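Call for Participants: Household Spending and Legal Retail Markets Study

Rweyemamu is looking for adults to take part in a paid study of how households change their spending when a product that used to be sold informally becomes legal and taxed. Enrollment opened in August 2021 and will stay open until all places are filled.

What the study covers

Official figures on newly legal markets come mostly from store receipts and tax filings. They leave out purchases made from friends, unlicensed sellers or out-of-state websites, and they say little about what people stop buying when prices move. We want to fill part of that gap with spending diaries kept by ordinary households.

Cannabis is the main product of interest, but we also ask about alcohol, tobacco, lottery tickets and over-the-counter sleep aids. You do not need to use any of these to take part. Households that buy none of them are needed for comparison, and we are short of them at the moment.

Who can apply

We need 195 households in the Prurnholm area. The person keeping the diary must be 21 or older, have lived at the same address since January, and do at least half of the household's shopping. Only one person per household can enroll. People who work for a licensed cannabis retailer or grower, or who live with someone who does, cannot take part in this round.

What you will do

The study runs for 12 weeks. Each week you fill in a short diary, online or on paper, listing what was bought, where, and what it cost. Most people need 20 minutes. There are also 4 phone interviews, spread over the study period. If you miss a diary week you can stay in, but you will not be paid for that week. 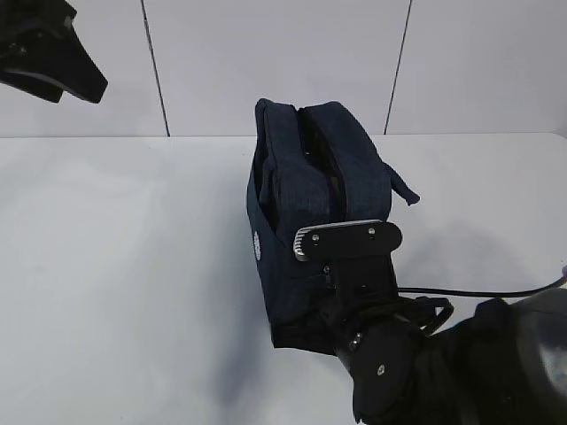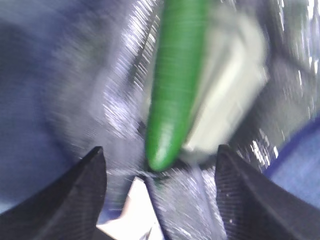 Will my answers be shared with the police or my employer?
Your answers go only to the study team. Names and addresses are stored separately from the diaries, and published tables show groups of households, never single ones. The diary form does not ask for the name of any person you bought from.

Payment

You receive $15 for each completed diary week and $25 for each phone interview. Payment is by check or prepaid card, sent at the end of every month. The payments may count as taxable income, so keep your own record of them.

Background

An earlier diary project, Wultadus, collected more than 3,000 weekly entries on alcohol and tobacco purchases. The new study uses the same diary layout with a few added questions on price and source. Diary software and mailing are handled by Jerkeo under contract - they do not see your interview answers.

The study is led by Caroline Wanyama. Interviews are scheduled by Nyokabi Nyamweya, who is also the person to ask about paper diaries, large-print forms or interviews in the evening.

How to apply

Fill in the screening form on this site or pick up a paper copy at the Rweyemamu front desk, weekdays from 9 to 5. The form asks for your age, household size, zip code and a daytime phone number. We will call you within two weeks to say whether you have a place. If your group is already full we will ask whether you want to go on the waiting list - there is no obligation to stay on it.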